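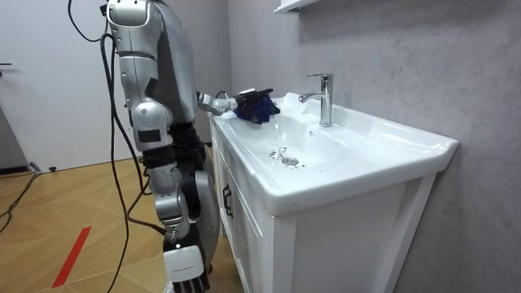 About Heson

Heson is a water testing laboratory. We analyse drinking water, process water and stored rainwater for housing associations, care homes, food producers and private well owners. The laboratory was set up by Miroslava Trnka and Dardo Maldonado, who had both worked in the quality department of a regional bottling plant and wanted to offer the same standard of analysis to customers with one tap or one borehole.

What we test

Routine work falls under two headings, microbiology and chemistry. The microbiology section carries out total viable counts at 22 and 37 degrees, coliforms and E. coli, enterococci, Pseudomonas aeruginosa and Legionella. The chemistry section covers pH, conductivity, turbidity, hardness, nitrate, nitrite, ammonium, fluoride and a standard metals suite including lead, copper, nickel, iron and manganese. Other metals can be added on request. We do not test for radon or for pesticides. Samples for these are passed to a subcontracted laboratory and are marked as such on the report.

Turnaround

Chemistry results are normally issued within 5 working days of receipt. Legionella culture takes longer, as plates are read at intervals and a negative result cannot be confirmed early. Customers should allow 12 working days for the full report. If a presumptive colony is seen before then, the named contact is told by telephone the same day and an interim note follows by email. Priority chemistry is available for lead and nitrate only.

Sampling

Customers may take their own samples or book a sampler. Bottles are supplied free with each order and are colour-coded by cap. Microbiology bottles contain sodium thiosulphate and must not be rinsed. Metals bottles for lead should be filled from the first draw, before any other water has been run from that tap. Bottles should reach us within 24 hours of sampling and be kept cool and dark on the way. We reject samples that arrive in other containers - this includes new, sealed drinks bottles.

The sample hatch at the Ledesma Road entrance is open from 7.30 in the morning. Samples handed in after 3 in the afternoon are logged the same day but set up the next morning, unless Legionella is the only test requested.

Reporting

Reports are issued as PDF files through Sorivness, our results portal. Each report states the method, the limit of detection, the measurement uncertainty and the relevant limit where one applies. Results are held on the portal for 96 months. Customers with several sites can download a trend file for each sampling point. Paper copies are still available and are posted second class.

People

Miroslava Trnka is laboratory director and signs off all microbiology reports. Dardo Maldonado manages chemistry and the instrument room. Bezawit Tsegaye is quality manager and is the contact for complaints, audit visits and questions on uncertainty figures. Santino Benítez plans the sampling rounds. Customers who need access arrangements changed should write to him and quote the site number.

Magnus Crichton joined in June to run the Nullwood depot, which holds bottle stock and three vans. Nullwood does not carry out analysis, but samples can be left there until noon for transfer to the main laboratory.

Quality

Every batch includes a blank, a duplicate and a control of known value. Control charts are reviewed weekly. We take part in external proficiency rounds for all routine tests, and our scores are sent to customers who ask for them. Where a result is later found to be wrong, a revised report is issued under a new number and the original is kept on file, marked as withdrawn.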